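Keeping the Clock Honest: Inside Medstead's Alignment Tooling

Medstead is the internal name for the software that turns raw hand-held gripper recordings into training episodes at Flostar. It has no user interface to speak of. It reads a directory of video, inertial and jaw-width streams, and it writes a directory of aligned episodes or a list of reasons why it could not. We spoke with the engineer who maintains it over two sessions in May. At the engineer's request the conversation is reported without a name.

The project began as a timestamp converter. "The first version was one script," the engineer says. "It took the camera time and the jaw encoder time, subtracted a constant, and trusted the result. The constant was wrong on every unit, and it drifted with temperature."

The current version estimates the offset per recording. At the start of each session the operator opens and closes the jaws five times in view of the camera. Medstead tracks the finger pads in the image, converts their separation to a width signal, and cross-correlates that with the encoder. The peak gives the offset. A second estimate is taken from jaw motion in the last part of the recording, and the difference between the two gives the drift.

"If the two disagree by more than 5 milliseconds, we fit a line," the engineer says. "If the line fits badly, the recording is rejected. We used to warn. People don't read warnings."

Pad tracking is where most of the effort has gone. Saturated blue is easy to segment against a lab bench and much less easy in a home, where the background may hold the same hue. The tracker no longer relies on color alone. It uses the pivot pins as anchors, predicts where each pad should be from the linkage geometry, and searches only in that region.

"Patterned cloth was our worst case for months," the engineer says. "You get a light blue patch between the fingers and the segmentation bleeds into it. The width signal then has steps in it that the encoder doesn't have. With the geometric prior, the patch is simply outside the search window most of the time."

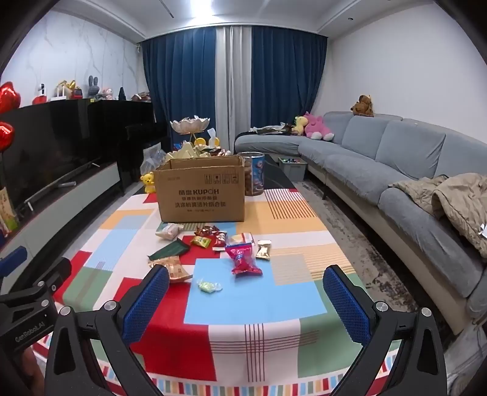
Two tools, one task

Bimanual recordings add a further problem. Each tool has its own camera, its own clock and its own pose estimate, and a sorting or packing task is of little use unless the two trajectories share a coordinate system. Medstead builds a map from one camera, then localizes the other in it. The second tool also shows up in the first tool's view from time to time, and those sightings are used as a check on the relative pose.

"It's a partial view nearly always," the engineer says. "A pad, some of the body, some fingers. We don't solve for full pose from that. We project where the other tool should be and measure how far off the outline is. A large residual means the map is bad."

Maps fail for ordinary reasons: plain white walls, dark screens that reflect the room, long stretches of curtain. A cluttered table helps, up to the point where the clutter is the thing being moved. Features on small wrapped items are masked out once the jaws close near them, otherwise the optimizer treats a moving candy as a fixed landmark and bends the trajectory to suit.

The mask comes from a separate package, Sukley, which predicts grasp events from jaw width and its first derivative. Thin items are the hard part. A flat packet stops the jaws only slightly short of fully closed, and Sukley's threshold had to be made dependent on closing speed before it would register those grasps at all.

Numbers and regressions

Every change to Medstead is run against a fixed set of 1,982 recordings before merging. At the time of the interview, 1,361 of them passed all checks with no manual override. The engineer is not in a hurry to raise that number.

"I could raise it this afternoon by loosening one tolerance," the engineer says. "The set is deliberately bad. It's weighted toward recordings that broke something. What I look at is which recordings changed state, and in which direction."

A recording that moves from rejected to accepted is reviewed by hand. One that moves the other way blocks the merge until the cause is written down.

The planned replacement for the map builder is called Gamage. It processes frames in windows of 3,000 and carries only a compressed state between them, so memory use stays flat on long sessions. Loop closure across windows is not finished. Until it is, Gamage runs in parallel and its output is logged but not used.

Asked what should have been done differently, the engineer names the file format. Medstead stores poses as tool-to-world and Sukley expects world-to-tool, and the conversion is done in four places. "Three of them are tested," the engineer says. The fourth is scheduled for removal along with the old map builder.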